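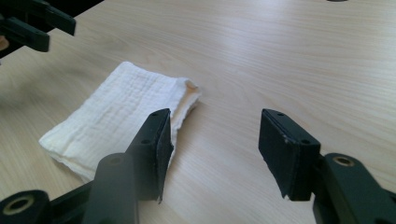
Projects > Eseck Robotics Club > Club Handbook > Section 6

Section 6: Setting up for the cloth folding task
5th May, by Paven Kaczorowski

I'm assuming you've done Section 5 and both of your hand-held grippers open and close without sticking. If one of them still sticks, go back and sort that out first, please! Cloth is a lot less forgiving than the foam blocks were.

1. Clear your end of the table and wipe it down. Crumbs get under the cloth and then the pads drag them around.

2. Look over the finger pads on both grippers. The black layer on the inside face is the part that does the gripping, and the lower edge is where it starts to fray and peel from the backing. A little fraying is fine for practice. If you can lift the layer with a fingernail, swap the pad.

3. Check the small screws that hold each pad. Snug is enough — I have cracked a pad by going one more quarter turn, and it was the last one in the drawer.

CAUTION: Don't put a screwdriver anywhere near the brass inserts unless you are taking the whole finger off. They are set into plastic and they spin loose if you lean on them.

4. Get a muslin from the Clavisano box. Any of them will do, stains and all. Please don't iron them. The puckers give the pads something to grab, and a flat one just slides away from you (I tried it for a whole afternoon in August).

5. Fold the muslin once by hand and lay it at an angle between you and your partner. One of you works from each side, so agree now on who takes which end.

6. Open your gripper all the way and bring it in low, with one pad on either side of the folded end. Close slowly. You want a pinch of fabric, and if you hear the pads scrape the table you're too low.

7. When both of you have a pinch, lift together, fold, and set it down. Let go one at a time. Then pull the cloth open and go again.

NOTE: Each pair does 30 folds a session. Write down the ones you drop too. I used to skip mine and my log was useless.

NOTE: If the fingers close but the pads don't meet squarely, stop and see Section 9. Bending the arm by hand feels like it works — it lasts for maybe two folds.

When you're done, leave the grippers open on the shelf and put the muslin back in the box.

Eseck Robotics Club, Room 820 | Questions? Leave a note on the club board | © Eseck Robotics Club | Back to top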